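Enseñar con las manos

En el taller de Skinstead, a media mañana, se habla poco y se repite mucho. Joaquín Quezada lleva desde agosto guiando a distancia dos brazos mecánicos, con la paciencia de quien enseña a un niño a poner la mesa, y le gusta decir que el oficio se parece más al de maestro que al de ingeniero. «Yo muevo las manos y él se queda con la costumbre - o eso espero», cuenta, y se ríe.

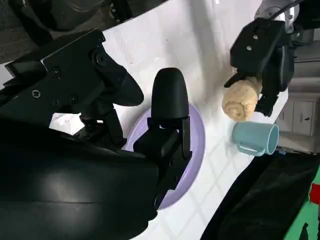 Por Callum Gosling
Una pinza sujeta el paño enrollado; la otra aguarda abierta junto al plato lila. La taza azul, tumbada sobre la mesa blanca, también entra en la lección.

Cada tarea se repite hasta 500 veces, siempre con pequeños cambios, y de cada tanda Quezada aparta las demostraciones en las que le tembló el pulso o se distrajo. Guarda ya 1297. Su compañero Angus Cairns, que viene de la relojería y no se le ha olvidado, prefiere sesiones de 30 minutos, con un café largo entre una y otra.

Lo más difícil, me explican los dos casi a la vez, son las telas - un paño nunca cae dos veces igual, y la mano humana corrige sin darse cuenta. Cuando me marcho, Quezada ya está otra vez en los mandos, y Cairns busca su taza de café.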